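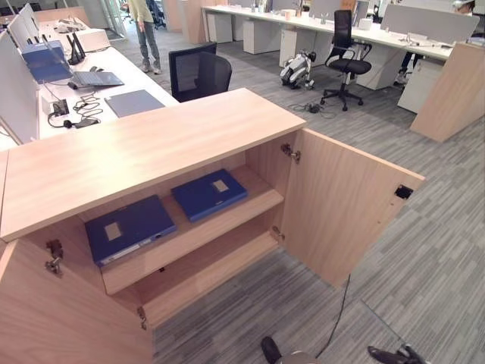 Filing cabinet

A filing cabinet, or office cupboard, is a piece of furniture for keeping papers, binders and document cases. Usually metal or wood. Two main types – drawers, for hanging folders, and doors with shelves inside, for binders stood up or laid flat.

Low cabinets

Low units come to desk height or under, so the top gets used too. Printers, plants, mail. Doors mostly on concealed hinges, adjusted with a screwdriver when they sag. Shelf load varies alot by maker; the Sernero low unit is rated at 33 kg per shelf, the older Zerouali one less.

Placement

Often set along corridors and walkways. Doors need room to swing, drawers need more. Carpet tile is a common floor under them – heavy units leave dents, and single tiles can be swapped out.

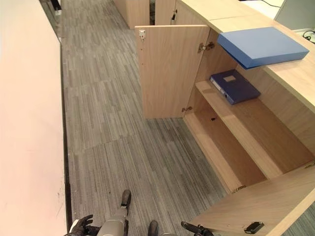
Oak-colored cabinet unit on gray carpet tile.

Labeling

Labels go on the spine or the cover. Archivist Yichen Ding argued for both in her handbook for Flisow, which runs to 200 pages, 8 of them on labels. Color coding is also used, but fades and gets forgoten when staff change.

Decline

Scanning cut demand for new units. Many offices still keep signed orginals on paper, plus leases and personnel files.

See also

Bookcase
Credenza
Lever arch file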